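How to Sew and Case a Hardcover Notebook at the Kitchen Table
Updated 19th February

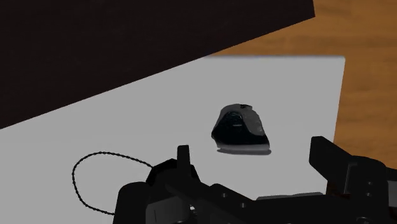

Pale mat flat on the wood, straight edges to line things up against. Cover the table first.

Quick version of the notebook I get asked for most. Letter paper folded in half, sewn by hand, hard cover, cloth outside. One evening of sewing and gluing, one night under weight. Read the whole thing once before you cut anything. I didn't, the first time, and made a very nice cover for a book a half inch thinner than mine.

What you need

Paper, 32 sheets of letter size, short grain if you can find it
Two sheets of heavier or colored paper for the endpapers, same size
Binder's board or good chipboard, 2 mm or so
Book cloth, a piece 14 by 11 inches gives you some slack
Linen thread, waxed
Blunt needle, plus an awl or a fat pushpin
PVA glue
Cotton gauze or mull for the spine, a strip 7 inches by 3
Metal ruler, sharp knife, bone folder, pencil
Wax paper
Weights. Dictionaries are fine.

I use Londia paper, the cream one, and Beddoe thread on the 900 yard spool that will outlive me. Glue is Kerker PVA, the plain one, any white PVA made for paper will do. Board comes from the Mikbridge store, 66 cents a sheet last time I ordered, and they pack it flat. No affliate links here, buy what you like.

About grain, fast

Paper bends easier one way than the other. You want it bending easy in the direction of the spine. Hold a sheet, bend it gently top to bottom, then side to side. The floppy way tells you. Fold should run with the grain. Same test for the board and the cloth. Everything the same direction, top to bottom of the finished book. Regular copy paper is nearly always long grain, so it folds a bit stiff at this size. Works anyway. The book just won't lie as flat.

Folding

Four sheets at a time. Line up, fold in half together, crease by hand, then run the bone folder down the fold once, firmly. Not ten times, it gets shiny. That's one signature. Make eight.

Stack all eight with the folds on the same side and put them under weight while you do the next part. An hour if you have it. Ten minutes if you don't.

Punching the holes

Make a template. Strip of scrap card, 8 1/2 inches tall, folded lengthwise. Mark the fold at these points from the top:

1/2 inch
2 1/2 inches
3 1/2 inches
5 inches
6 inches
8 inches

Six holes. Mark which end is the top, write it big. The spacing is even so it shouldn't matter, but hand-marked is never quite even and you will flip it.

Open a signature to the middle, lay the template in the fold, punch straight down into the crease. A phone book used to be perfect for this. Folded towel under it now. Check the holes came out on the fold and not beside it — beside it means a wobbly spine and there's no fixing that later. Do all eight.

Sewing

Cut thread to eight times the height of the book, plus a bit. Long, yes. If that's too much to handle, do half and join with a weaver's knot on the inside of a fold.

Signature one, on the table, fold toward you. Go in at the first hole from outside, leave a three inch tail. Along inside, out at hole two, in at hole three, out at four, in at five, out at six. Pull snug. Pull along the fold, never straight out toward you. Straight out rips the paper, and it goes with a horrible little noise.

Signature two on top. In at six, then work back the other way. Out at five. Before going in at four, slip the needle under the long stitch on the signature below, then in at four. Out at three, under the stitch below, in at two. Out at one. Tie to the tail with a square knot.

Signature three on top, in at one, work along same as before, catching the stitches underneath wherever you're on the outside. When you come out at the end hole, kettle stitch: needle between the two signatures below, behind the thread joining them, up through the loop, pull. Then into the next signature.

Keep going. Three more times back and forth is where everyone loses count of which hole they're at. Stop and look inside the fold. Thread should be showing between one and two, three and four, five and six. If it's not, back up.

Last one, kettle stitch twice, trim the tail to half an inch.

Gluing the spine

Tap the block square on the table, spine down, then top edge down. Put it between two scraps of board with the spine sticking out just barely. Weight on top.

Thin coat of PVA on the spine. Work it between the signatures with a fingertip. You want it to just get into the gaps, not run down inside. Wait 15 minutes.

Second thin coat, then lay the gauze on. Center it. Should be shorter than the spine at both ends and stick out over an inch each side. Rub down. Leave it alone until dry.

Endpapers: fold each one in half. Run a line of glue an eighth of an inch wide down the folded edge, use scrap paper as a mask. Stick one to the front of the block, one to the back, folds flush with the spine. Gauze stays loose on the outside of them.

Measuring the cover

Measure now, not before. Thickness of your block goes in here.

Boards, cut two: 5 3/8 inches wide, 8 3/4 tall.
Spine strip, cut one from thinner card: 8 3/4 tall, width is the thickness of the block plus the two boards. Squeeze it lightly when you measure, don't crush it.
Gap between spine strip and each board: 5/16 inch.
Cloth: everything laid out, plus 3/4 inch all around.

With a 3/4 inch spine that comes to cloth 13 5/8 by 10 1/4. Yours will differ. Write the numbers on the back of the cloth in pencil, you'll want them for the next one.

Cutting board: several light passes. Ruler held hard. Fresh blade. If you lean on it the knife wanders off under the ruler and the edge comes out slanted.

Making the case

Cloth face down. Pencil in where everything goes. Glue the first board, all over, thin, brushing from the middle out. Set it down, flip, rub through wax paper. Spine strip next, then the other board. Check the tops are in one line with the ruler before the glue grabs. You get maybe a minute.

Corners: cut the cloth off at 45 degrees, leaving one and a half board thicknesses from the corner. Closer than that and raw board shows. Ask me how I know.

Glue the top and bottom flaps over first. Pinch the little bit of cloth at each corner in with a fingernail. Then the sides. Run the bone folder down the two gaps so the cloth sinks in. Dry under weight, wax paper both sides.

Casing in

The nervous part. Do it dry once first.

Set the block in the case, even border top, bottom and front. Wax paper inside the first endpaper. Glue the gauze down onto the endpaper, then glue the whole outer face of the endpaper, quick and thin, no puddles. Pull the wax paper out, put a clean peice in. Close the cover onto it — straight down, one move, don't slide. Flip the book, do the other side.

Don't open it to look. Press the bone folder down both joints, fresh wax paper inside both covers, all the dictionaries on top. Overnight.

If it went wrong

Covers warp outward: too much glue, or grain crossed. Back under weight two days, it sometimes gives.
Endpaper wrinkled: glue too wet. Leave it. Next time thinner.
Book won't open flat: joint gap too small. Go 3/8.
Loose signature: thread not pulled snug on that row. Live with it.
Pages poke past the cover: you measured before sewing. Only fix is a new case, so slit the gauze and cut new boards.

Page count on this one is 128, for anybody planning a daily journal. Add a fifth sheet to each signature if you want it thicker, and remeasure the spine. Slipcase instructions coming in November, when I get the cutting diagrams redrawn.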